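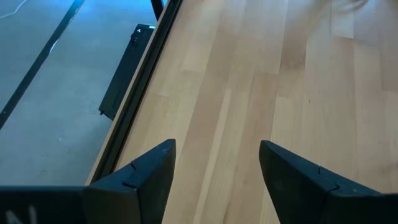 Tudur Eynon asked at the May briefing whether smaller savers ought to be told more plainly what a bond fund can lose in a year. The question was a fair one, and the opening part of this talk is given over to it.

Talks > Savings and Markets > Speaker notes, 14 Sep 2022

Slide 1. Welcome members and thank Sustbridge for the use of the hall. Remind those present that nothing said today is personal advice.

Slide 2. When interest rates rise, the price of bonds already issued falls. Explain this slowly. Use the case of a saver with £2,000 in the Janeton Income Fund. Pause for questions before moving on.

Slide 3. The Stondesix index of smaller companies closed the half-year at 2,484, a fall of 221 points. Members should be told that the index leaves out dividends. Do not give a forecast, even if pressed.

Slide 4. Charges. The Janeton fund has two classes of unit, and the older class costs more to hold. Holders may ask to switch in writing. The form is at the back of the handout.

Slide 5. Questions. Those on pensions should be passed to Lloyd, who will speak after the interval. Written questions will be answered by post.

Handouts to be collected from the side table. Please return the microphone to the desk.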